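Home | Threads | Topics | Log in

Plunden Automation Notes
20 Mar 2018

Open day at Vornport. Notes from the fridge door session, 1/7 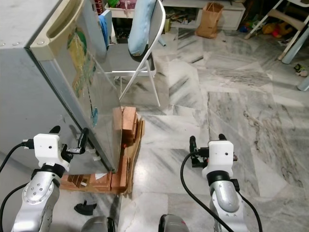 Another visitor asked why anyone would use two arms for one door. The answer given was that the second arm is there for whatever comes off the shelf.

2/7 Mini fridge, set up on wooden blocks. Door task only for the first half hour. Fitton supplied the control software, Mujić the arms.

3/7 Logged attempts on this task before today: 1,508. Failures are sorted by cause. Most are grip position – the fingers land too far from the edge of the door.

4/7 Controller cycle is 5 ms. I asked about force limits and was told they are set per task and not published yet.

5/7 Marble floor. I asked if the base slips when the arm pulls. It did in early tests, and they lowered the pull speed.

6/7 Handout is 225 pages, mostly joint tables. Chapter on door seals is worth reading. The wiring chapter is out of date.

7/7 Next open session is at the end of March. Booking is by email – bring your own ear plugs for the workshop part.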